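首页 > 关于我们 > 机构介绍

关于拉洛(Lalow)围产期丧亲支持中心

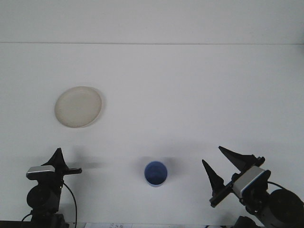 我们做什么

拉洛(Lalow)是一家为失去孩子的家庭提供支持的非营利机构。我们服务的家庭,包括孕中晚期流产、死产、新生儿夭折,以及因胎儿严重异常而终止妊娠的父母,也包括孩子的祖父母和兄弟姐妹。无论事情发生在上个星期还是二十年前,都可以联系我们。我们不要求提供诊断证明,也不规定怀孕满多少周才算“失去”。

全部家庭服务免费。机构的开支来自个人捐款、企业资助和培训收费,其中培训只向医院和殡葬机构收费。

机构的由来

拉洛最早是一个家长互助小组,成员都在同一家产科医院失去过孩子。当时医院能给家属的东西很少,一张死亡证明,一个殡仪馆的电话。很多父母出院时连孩子的照片也没有,事后想补也补不了。小组最初每个月聚一次,借用社区活动室,来的人自己带茶水。

后来陆续有护士带着问题找过来:家属想抱一抱孩子,可不可以?父亲一直站在走廊里不进病房,要不要去叫他?孩子的衣服太大怎么办?小组里的家长把自己的经历整理出来,做成一份薄薄的手册,交给产科和新生儿科使用。手册印到第二版时,我们注册了机构,租下现在的办公室,开始有专职人员。

“拉洛”没有特别的含义。小组里有一位母亲给孩子起过这个小名,她同意我们拿来用。

主要服务

一、电话与线上倾听

倾听热线每天晚上七点到十点开放。接线人员都受过培训,其中一部分本身是丧子父母。打来的人可以说话,可以不说话,也可以只问一个具体问题,例如怎样办理手续、怎样跟单位请假。通话不录音,来电者不必留姓名。

热线不能代替医疗和心理治疗。如果来电者有伤害自己的想法,或者产后身体出现异常,例如大量出血、发热,接线人员会请对方立即联系医院或急救,并尽量陪着对方等到有人到场。

二、菲肯(Fiken)纪念盒

菲肯是我们发给合作医院的纪念盒。每个盒子里有一条小毯子、一顶帽子、一份手印脚印的印泥套装、一张记录卡、一个装头发的小纸袋,以及一本写给父母的册子。毯子和帽子有四种尺寸,最小的一种供孕二十周前后出生的孩子使用。

纪念盒由病区保管,护士征得家属同意后才拿出来。有些父母当时不想要,这很常见。遇到这种情况,我们建议病区把盒子封好,写上母亲的姓名和日期,至少保存一年。每年都有父母在几个月以后回来取。

我们对合作医院的要求是,收到补货申请后48小时内由我们发出,病区任何时候都应至少留有两个备用盒。

三、奥努(Onu)家庭小组

奥努是面对面的小组活动,每期八次,每次一个半小时,由一名心理咨询师和一名家长组员共同带领。小组人数控制在十人以内。父母可以一起来,也可以一个人来。我们另外为父亲开设了单独的小组,时间安排在晚上八点,地点与主小组相同。

再次怀孕的父母建议参加专门的孕期小组。在普通小组里谈到新的怀孕,有的人会为难,听的人也会为难,分开以后两边都好一些。

第一次参加前,工作人员会打一次电话,了解基本情况,说明小组怎么进行。如果您觉得还没有准备好,可以延后到下一期,名额会为您保留。

四、普拉尔塔(Praltar)小衣物计划

早产或死产的孩子往往很小,买不到合身的衣服。普拉尔塔计划负责缝制这类衣物,包括连身袍、包裹巾和软帽。所有衣物前后开口,用系带固定,不用纽扣和拉链,给孩子穿的时候不必抬起手臂。

目前普拉尔塔向79个产科和新生儿科病区供应衣物,单个病区每次最多可申领100件。衣物洗净、熨平后独立包装,包装外标明身长和适用孕周,护士不用拆开就能挑选尺寸。

常有人问可不可以捐旧布料。我们接受没有穿过或者清洗干净的纯棉、真丝和软缎,颜色以浅色为主。带亮片、硬纱和金属丝的面料无法使用,请先拆除再寄。寄来的布料会统一裁剪,不能指定用途,也不能在做成以后退还,请您考虑好再寄出。如果布料对您有特别的意义,可以随包裹附一张字条,我们会留存。

五、医护人员培训

培训对象是助产士、产科和新生儿科护士、超声科医生,以及殡葬服务人员。课程分为半天和一天两种,内容包括怎样告知坏消息、怎样陪同家属与孩子告别、怎样拍摄纪念照片、怎样和孩子的哥哥姐姐说话,还有医护人员自身的情绪照料。

讲师由一名有临床经验的培训师和一名家长共同担任。家长讲师只讲自己的经历,不点评具体医院和个人。一天课程每班不超过二十四人。需要院内大课的,可以安排讲座,场地能容纳200人即可,但讲座不包含演练部分。

我们怎样工作

家庭先提出来,我们再行动。我们不会主动联系刚出院的父母,医院转介也必须先得到本人同意。父母说不需要,工作人员不再追问。

称呼孩子时用父母起的名字。没有起名的,就按父母的说法称呼。我们的文字材料里一律写“孩子”,不写“胎儿”或“产物”,引用医疗文书时除外。

我们不代表任何宗教。家庭需要宗教仪式时,可以帮助联系相应的人员,费用由家庭与对方商定。告别仪式怎么办、办不办,由家庭决定,我们只提供信息。

我们不参与医疗纠纷。对治疗过程有疑问的父母,可以向工作人员要一份办事指引,里面写有申请病历复印件和向医院投诉的一般步骤。

隐私

家庭信息只用于提供服务,保存三年后销毁,纪念盒发放登记不记录孩子的诊断。网站和宣传册上使用的来信都经过本人书面同意,姓名、地点均已改动。来信人可以随时要求撤下,我们在收到要求后尽快处理,不需要说明理由。

来访的媒体请先与办公室联系。我们不安排记者旁听小组,也不代为寻找愿意受访的家庭。

人员与管理

机构设有理事会,成员包括丧子父母、助产士、新生儿科医生和财务专业人士,任期三年,可连任一次。理事不领取报酬。按照章程,理事中至少有一半应为丧子父母。

日常工作由专职团队承担,分为家庭服务、物资和培训三个组。希望成为接线人员或小组家长组员的父母,距离失去孩子应满两年,并完成面谈和全部课程。做缝纫没有时间限制,但需要先寄一件样品。

年度工作报告和财务报告每年五月在网站公布,纸质版可以来信索取。

怎样联系我们

需要支持的家庭,请拨打倾听热线,或在网站的“写信给我们”页面留言。留言由家庭服务组回复,通常需要两个工作日。

医院申领纪念盒和衣物,请由病区护士长填写申领表,首次申领需附科室盖章的合作登记表。表格可在“医院专区”下载。

布料请先发照片确认,收到回复后再寄。办公室地方不大,未经确认的大件包裹可能无法签收。

办公室上午九点至下午五点有人。来访请提前预约,一楼有单独的会谈室,可以带孩子或家人同来。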